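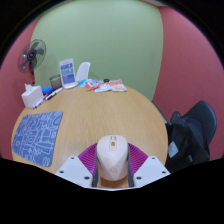 Die Reihenfolge der Schritte 4 bis 9 solle auch bei Platzwechseln innerhalb desselben Raums vollständig eingehalten werden, merkte Melati Oei zur vorigen Fassung dieses Kapitels an. Der Hinweis wurde übernommen. Die Schritte gelten nun ohne Ausnahme für jede neue Aufstellung.

5 Arbeitsplatz einrichten und Handgreifer in Betrieb nehmen

5.1 Geltungsbereich

Dieses Kapitel beschreibt die Inbetriebnahme des Handgreifers Rernik am Tisch. Es richtet sich an Personen, die Greifvorgänge von Hand vorführen und aufzeichnen. Die Übertragung der Aufzeichnungen auf den Roboterarm wird in Kapitel 8 behandelt, der Austausch der Finger in Kapitel 11.

Voraussetzung ist, dass die Grundeinstellung nach Kapitel 4 abgeschlossen und das Gerät in der Verwaltungssoftware Afolabi angemeldet ist. Geräte ohne Anmeldung zeichnen zwar auf, die Sequenzen lassen sich später jedoch keinem Auftrag zuordnen.

5.2 Sicherheitshinweise

VORSICHT – Quetschgefahr. Greifen Sie nicht zwischen die Finger, solange der Handgriff betätigt wird. Das gilt auch für die zweite Person am Tisch.

VORSICHT – Sturzgefahr. Führen Sie Kabel von Ventilatoren, Leuchten und Ladegeräten so, dass sie den Gehweg um den Tisch nicht kreuzen.

HINWEIS: Gefüllte Trinkgefäße, offene Klingen und Gegenstände aus dünnem Glas sind als Greifobjekte nicht zugelassen.

5.3 Raum und Tisch vorbereiten

Der Handgreifer ist für gewöhnliche Innenräume ausgelegt. Besprechungszimmer, Büros und Teeküchen sind geeignet. Eine Räumung des Tisches ist nicht erforderlich; Gegenstände des täglichen Gebrauchs dürfen im Hintergrund verbleiben, sofern sie während einer Sequenz nicht bewegt werden.

1. Stellen Sie den Tisch so auf, dass Sie ihn von der Arbeitsseite aus ungehindert erreichen. Stühle auf dieser Seite sind zurückzuschieben.

2. Schalten Sie die Raumbeleuchtung ein und lassen Sie sie bis zum Ende der Sitzung unverändert. Bei starkem Tageslicht sind die Vorhänge zu schließen.

3. Legen Sie bei Bedarf eine matte Unterlage auf. Gemusterte Unterlagen sind zulässig. Spiegelnde Folien und Glasplatten beeinträchtigen die Lagebestimmung.
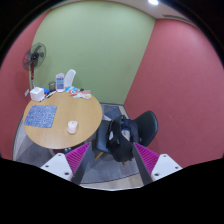
Abb. 5-2: Handgreifer vor dem Arbeitstisch, Kamerasicht

4. Halten Sie den Handgreifer mit ausgestrecktem Arm in Richtung des Tisches und drücken Sie die Starttaste einmal kurz. Die Anzeige am Griff blinkt weiß.

5. Schwenken Sie das Gerät langsam von der linken zur rechten Tischkante und zurück. Tisch, Wände und ein Teil der Decke sollen dabei von der Kamera erfasst werden. Die Anzeige wechselt auf Dauerlicht, sobald der Raum erkannt ist.

6. Prüfen Sie im Vorschaufenster von Afolabi, ob beide Finger sichtbar sind. Schwarze Bereiche am Rand der Vorschau entstehen durch das Weitwinkelobjektiv und stellen keinen Fehler dar.

HINWEIS: Erscheint die Meldung 528, wurde der Schwenk zu schnell ausgeführt. Wiederholen Sie die Schritte 4 und 5. Tritt die Meldung erneut auf, ist das Objektiv mit dem beiliegenden Tuch zu reinigen.

5.4 Finger prüfen

7. Betätigen Sie den Handgriff dreimal vollständig. Beide geriffelten Finger müssen sich gleichmäßig bewegen und ohne Ruck in die Ausgangsstellung zurückkehren.

8. Kontrollieren Sie die Schrauben an den weißen Trägerplatten auf festen Sitz. Ziehen Sie lockere Schrauben von Hand nach. Akkuschrauber dürfen nicht verwendet werden.

9. Wischen Sie die dunklen Kontaktstreifen mit einem trockenen Tuch ab. Lösungsmittel greifen die Oberfläche an und führen zum Erlöschen der Gewährleistung.

Die größte Öffnungsweite beträgt 72 mm. Gegenstände, die an der Greifstelle breiter sind, müssen an einer schmaleren Seite gefasst werden oder scheiden aus.

5.5 Greifobjekt auswählen und ablegen

Für die erste Sitzung empfiehlt der Hersteller Drorkden feste, leichte Gegenstände mit gerundeter Kontur, beispielsweise eine kabellose Computermaus. Solche Objekte lassen sich seitlich sicher fassen und liegen nach dem Absetzen ruhig.

10. Legen Sie das Objekt auf die Tischfläche oder auf die Unterlage. Der Abstand zur vorderen Tischkante ist so zu wählen, dass der Arm beim Greifen leicht angewinkelt bleibt.

11. Führen Sie den geöffneten Handgreifer an das Objekt heran, bis es mittig zwischen den Fingern liegt. Warten Sie den kurzen Signalton ab, bevor Sie schließen.
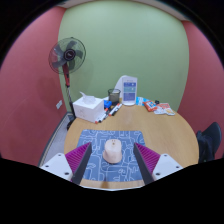

Bleibt der Signalton aus, ist die Annäherung aus größerer Entfernung zu wiederholen. Ein seitliches Nachrücken unmittelbar vor dem Schließen ist zu vermeiden, da es in der Auswertung als eigener Bewegungsabschnitt gewertet wird.

12. Schließen Sie die Finger mit gleichmäßigem Druck und heben Sie das Objekt eine Handbreit an. Halten Sie es ruhig.

13. Setzen Sie das Objekt an der vorgesehenen Stelle ab, öffnen Sie die Finger vollständig und ziehen Sie das Gerät in gerader Linie zurück.

14. Beenden Sie die Sequenz mit der Starttaste. Die Anzeige erlischt für einen Augenblick und kehrt danach zum Dauerlicht zurück.

HINWEIS: Ist das Objekt verrutscht oder gekippt, darf die Sequenz nicht gelöscht werden. Kennzeichnen Sie sie in Afolabi mit der Schaltfläche »Fehlgriff«. Gekennzeichnete Sequenzen werden bei der Auswertung gesondert geführt.

5.6 Speicher und Akku

Der interne Speicher fasst fast 4000 kurze Sequenzen. Ist er belegt, nimmt das Gerät keine weiteren Aufzeichnungen an; vorhandene Daten werden nicht überschrieben. Eine Sicherung nach jeder Sitzung wird dringend empfohlen.

Der Akku ist für 3 Stunden Dauerbetrieb bemessen. Bei niedrigem Ladestand blinkt die Anzeige rot. Die laufende Sequenz kann noch abgeschlossen werden, eine neue sollte nicht begonnen werden.

5.7 Übergabe am Standort Durnitberg

Für Geräte aus dem Leihbestand Durnitberg gilt ergänzend: Die Rückgabe erfolgt bis 16:30 Uhr an Pirmin Bachmann, in Vertretung an Gyu-bin Wi. Transportkoffer, Reinigungstuch und Ladegerät sind vollständig beizulegen. Schäden an den Fingern oder am Objektiv sind auf dem Übergabeblatt einzutragen, auch wenn sie den Betrieb nicht beeinträchtigen. Die im Juli ausgegebenen Übergabeblätter behalten ihre Gültigkeit.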